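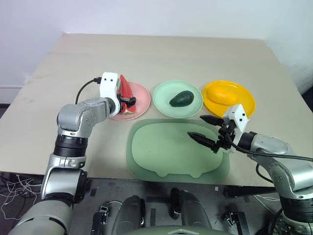
July 7, 2023

Sync bug again. Vaughan Goodwin's phone dropped off the map on the Ploddale run, came back 31 minutes later with all his visits stacked on one timestamp. Same as what Naheed saw on the Womlow route, so not the handset. She's on a different model and a different carrier.

Pulled the raw log off his phone before it got overwritten. Points are all there with the right times. So the phone records fine offline, and the upload queue is stamping them on arrival. Server side shows arrival time in both columns – should be capture time in the first. Checked against an older batch from November, columns differ there, as they should. Something changed since. Rhodri thinks it was when we switched the queue to batches. Haven't got the old build running to check yet.

Distance totals are off too, which explains the complaint from Te Moana. If every point has the same time the filter decides the rep is moving at some crazy speed and throws out everything but first and last. You get a straight line. Goodwin's day came out way short, and he gets mileage off that number, so he's not happy. Told him to write down his odometer till this is fixed. Told Naheed the same.

Tried:
– turned the speed filter off on the test account. Distance comes back close to right but now there's jitter when parked. Not a fix
– forced small batches, 7 points each. Still stamps wrong, just in smaller lumps
– airplane mode in the parking lot, drove to the gas station and back, turned it on again. Reproduced first try. Good, finaly something I can repeat

Check-ins are a seperate thing. Customer visit form saves its own time and that one's correct. So the manager view has the visit at the right time and the map pin at the wrong one. Annelies noticed that, I'd been staring only at the map.

Fillel plugin for the calendar still showing 2 entries for any visit that gets reassigned. Not touching it today. Vaughan Grimshaw has the ticket (the other Vaughan, please put last names on tickets!!)

Battery – left the tracker on all morning with the screen off, over 2 hours between charges no problem. Need a full day on a real route before I say anything to sales.

Next: get old build up, compare what the queue sends. Ask Rhodri where the batch settings live. Rerun Ploddale from the raw log once stamps are right and send Goodwin the corrected miles. Don't delete his log, copy is in the shared folder under his last name.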